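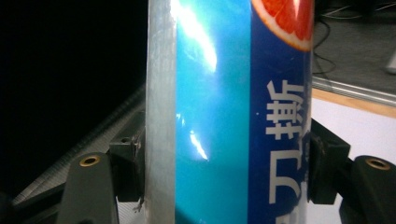
Zosine, 14 de febrero de 2018 – El taller de automatización de Pellemow abrió ayer sus puertas a los vecinos y a los alumnos de formación profesional de la comarca. Durante la jornada pasaron por el local 236 personas, según la organización, y muchas de ellas se quedaron hasta la última demostración.

El tema principal de la visita fue el agarre de objetos cotidianos. Los técnicos enseñaron cómo una pinza de dos dedos sujeta por los lados una lata de bebida, con su superficie lisa y brillante, y explicaron que los envases de este tipo son un buen ejercicio para empezar. «La gente piensa que coger una lata es fácil, y para la mano lo es», comentó Gonzalo Moya, responsable del taller. «Para una pinza hay que decidir dónde se apoya y con cuánta fuerza.»
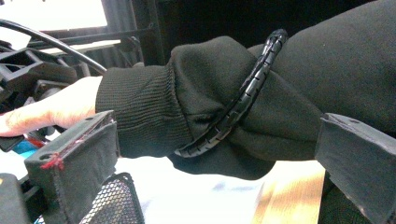 Pellemow trabaja desde hace 4 años con pequeñas empresas de envasado que no pueden pagar una línea automática completa. Su propuesta es grabar primero las tareas hechas por personas y estudiar después cuáles se pueden pasar a una máquina. En una mesa de trabajo los cables son siempre una molestia, y por eso llamó la atención de los visitantes la espiral negra de plástico que rodeaba la manga, justo detrás del puño. Varios alumnos preguntaron también por el precio de los equipos – una pregunta que, según Moya, se repite en cada visita.

La empresa guarda ya 791 grabaciones de tareas de cocina y de almacén, de las cuales 608 se hicieron junto con el centro Etton. En la segunda parte de la jornada se presentaron ejercicios con artículos de uso doméstico.

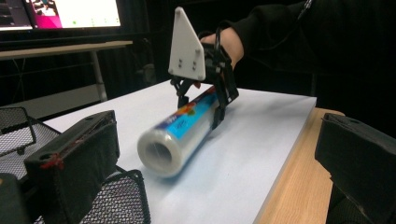
La pinza, sobre un rollo de film de plástico en la mesa de demostraciones.

La próxima jornada abierta será en septiembre, en el local de la calle Escobar. La entrada será gratuita, pero los grupos de más de diez personas tienen que avisar antes por teléfono.

Compartir (47) Comentarios (3)

Noticias relacionadas
Etton amplía el curso de mantenimiento industrial
Obras en la calle Escobar: cambios en el aparcamiento
Abierto el plazo para las becas de formación profesional

Utilizamos cookies propias y de terceros para mejorar nuestros servicios. Si continúa navegando, acepta su uso. Aceptar – Más información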